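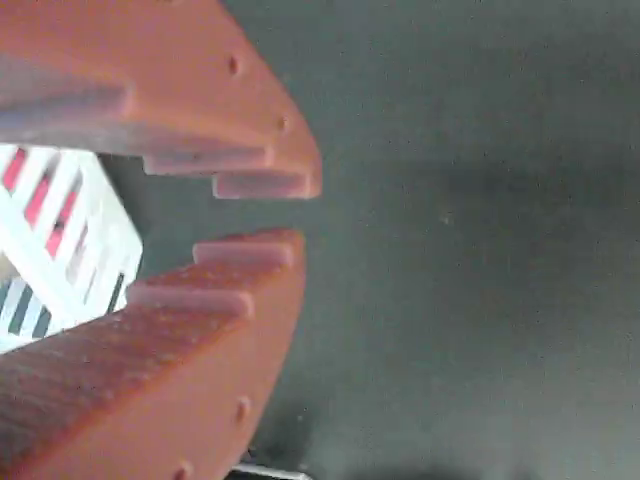 **Kemeys Center reopens electronics bench room**

The electronics bench room on the lower floor of the Kemeys Center reopened to registered members in November. The room had been closed for two months while the lighting was replaced and the stock of small components was sorted and relabeled.

Over 1,000 parts were checked during the closure, among them circuit boards, connectors, and sensors donated by the Surkden training program. Items that could be identified have been returned to the drawers under a new numbering system. Those that could not are being held for review and will not be issued to members.
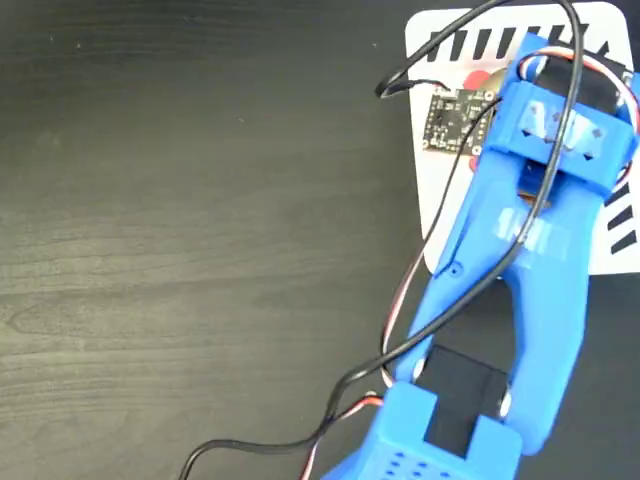
*A small black circuit board on a white card at the bench room.*

Members are asked to keep small boards on a card or tray while working and to return them to the same drawer at the end of a session. Loose parts left on the tabletops overnight will be collected by staff and may be claimed at the front desk.

"A board of this size is easily lost on a dark surface," said Mi-kyung Hong, head of member services. "We would rather see it laid on a white card from the start." 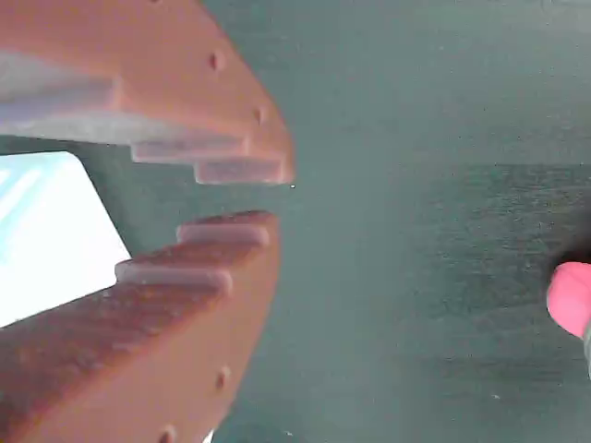

**Heledd Skyrme**
Communications Officer, Kemeys Center

Bench places may be reserved for up to three hours at a time. Members who have not used the room before must complete a short safety introduction, led by Elis Nicholas, before making a first reservation. Introductions begin at 5:30 p.m. and are limited to a small group.

The parts list is available in printed form at the front desk. Requests for items not currently in stock should be made in writing to Tamás Mészáros, stores supervisor, and will be considered at the end of each month. Donations of used boards are accepted by prior arrangement, provided that the donor can state the type and approximate age of each item.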